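Repainting a box room: notes on masking, filler and drying times

The box room was last painted by whoever owned the house before us, in a gloss that had yellowed at the skirting and chipped at the door frame. It took me most of September to put right, working in the evenings.

Preparation used up more time than painting. The old gloss was keyed with 120 grit, wiped with sugar soap and rinsed. Nail holes were filled twice, as the first pass always shrinks. I used Zesum fine filler, which sands well but sets too quickly in a warm room – mix small amounts.

Masking was the part I got wrong. I taped the skirting the night before and left it until the second coat was hard, and on removal it lifted a strip of emulsion 200 mm long beside the window. On the other walls I pulled the tape while the paint was still slightly soft, folding it back on itself at a low angle. Those edges are clean.

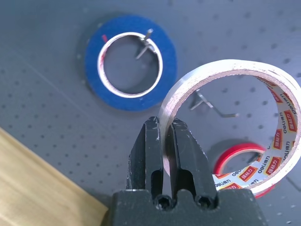
Blue masking tape on the pegboard.

Press the edge down with a filling knife and seal it with a thin coat of the existing wall colour. Any bleed is then the old colour and will not show. Usa Saithong suggested this in a comment on my hallway post, and it works on everything except woodchip.

The walls are Kustdale matt in an off-white called Siter. Coverage was poorer than the tin claims, and the chimney breast needed a third coat. I left four hours between coats, and overnight before the last.
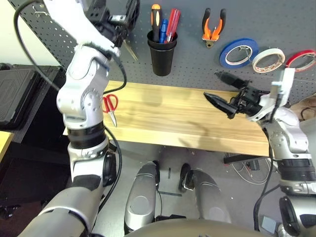 Woodwork

Water-based satin throughout, over one coat of primer. It levels badly if you go back over it, so lay it on, tip off once and leave it. The window board was stripped to bare wood and oiled instead. Sand only along the grain; scratches across it show up as soon as the oil goes on.

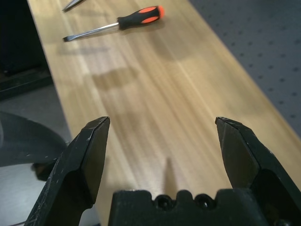
Bench top, pale and straight-grained.

Next is the landing ceiling, which has a crack running from the loft hatch to the light fitting. I intend to rake it out and tape it before filling.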